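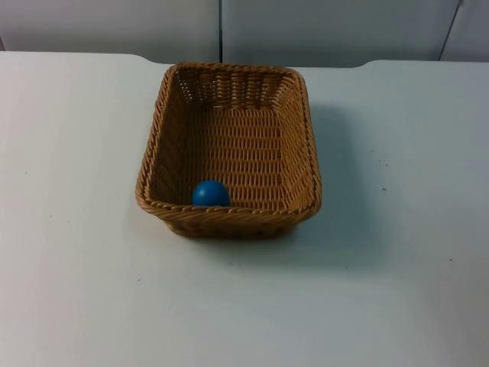

The honey-brown one with the braided rim, and one blue ball in it.

Ülle Raudsepp
2018-06-06

OK friends, a few of you asked about the wicker baskets after I mentioned them last week, and my answer got too long for one reply, so I'm making it a thread. Get a cup of something. It's about baskets and the toy shelf and how I finally got my living room floor back, and I'll try to stay on the subject, though you know me.

Start with the basket itself. It's a shallow tray shape with rounded corners, and the sides slope outward so the top is wider than the bottom. I never used to care about that kind of thing and now I care about it a lot! A wide open top means you can see everything in it from across the table, and a three-year-old can see it too, and she doesn't need to tip the whole business out to find the one thing she's after.

We had deep bins before this. Big fabric ones with handles, from Satance, and they looked wonderful in the store and they looked wonderful for maybe a week at home. Then everything small sank to the bottom and stayed there until somebody dumped it all on the rug looking for a plastic giraffe. Every single evening. I have picked up that giraffe more times than I've picked up the phone.

So last December I was over in Pidport visiting my sister, and there's a secondhand place behind the bakery with baskets stacked up by the door (they've moved it since, it's across from the post office now, go in the morning). I paid $24 for a mixed stack. My sister thought that was too much. My sister also came home from the same shop with a lamp shaped like a pear, so.

Most of the stack was round and a bit tired, and those went to the garage for gloves and string and that sort of thing. The rectangular one was what I'd really wanted. Rectangles sit flush on a shelf and round ones waste all the corners. If you're buying for shelves, please measure the rim and forget the base! With sloping sides the rim is what bumps into the shelf next door. I learned that with a different basket, and it now lives on top of the fridge with the onions.

Somebody asked how I check an old one before buying. I run my hand slowly along the rim first, all the way around, feeling for ends that poke out. On this one the border is twisted like a rope and it goes around the corners in a nice smooth curve, and I do love that, it's the prettiest part. Then I press gently on the floor of the basket with my palm and listen. A little creak is fine with me. A crackle and I put it back.

Look at the far end in the picture too, where there's an open bit in the weave near the top and the light comes through in little slits. I'm very fond of that. It does mean I don't use it for anything skinny, like crayons or the pickup sticks, which would be through those gaps and behind the shelf by lunchtime. Crayons have a jar.

Cleaning! I got more questions about this than anything. I take it outside, turn it over, and give the bottom a few good pats like I'm burping a baby. Then the soft brush on the vacuum, going along the rows of the weave and then across them. Then a cloth with warm water and one drop of dish soap, wrung out until it's barely damp. Then it dries in the shade for an afternoon. I did try a wicker spray once, Enirix I think it was called, and the whole hallway smelled like a new car, so I've gone back to the soap.

An old toothbrush for the rim, by the way. Crumbs get into the twists, and I couldn't tell you how crumbs get into a toy basket in the first place, but they do, and a toothbrush gets them out again.

Now the tidying part, which I promised. I work on the white table and never on the floor. My knees are part of that, but mostly it's that I can see what I've got against the plain top, and small things don't roll under the couch. One basket comes up on the table at a time. I empty it, wipe it, and put back only what belongs to it, and whatever's left over goes to its own home before I'm allowed to fetch the next basket.

What belongs in which? I tried labels and then I tried little picture cards, and what stuck in our house was going by what she does with a thing. Things that roll or bounce. Things that stack. Things that wear hats (this is a real category and it's a large one). She came up with the hats herself and I haven't had to explain it to her once, though I've had to explain it to her grandfather.

I keep each one loosely filled and stop well below the rim. A shallow basket heaped up high is no better than the deep bins, you just have the same giraffe problem with nicer sides. If it's getting full, some of it goes in the closet for a month and comes back out later, and she greets it like a long-lost cousin.

A liner, since two people asked. I've tried it with and without. A folded dish towel is plenty if you've got something with fiddly little parts. For the rolling things I leave the weave bare, I like how it looks and it's one less item in the wash.

Where not to put it: beside the radiator. Ours was there the first winter we had any wicker at all and a strand on one of the round ones snapped clean through. Not in the bathroom either, my friend at Ots kept hers by the tub with the washcloths and it went spotty underneath. A shelf away from the window has been good to us.

And if you do get a loose end, don't pull it! Dampen it with your finger, tuck it back under its neighbor, and hold it down with a clothespin until the next day. If it won't tuck, snip it on a slant with nail scissors and put a dot of white glue on it. I've fixed two that way and I can't find the spots anymore.

That's everything I know about baskets, I think. I still have to write back to the person who wanted the shelf measurements, I haven't forgotten you, the tape measure is in one of the round ones in the garage and I'm going out to look for it after supper.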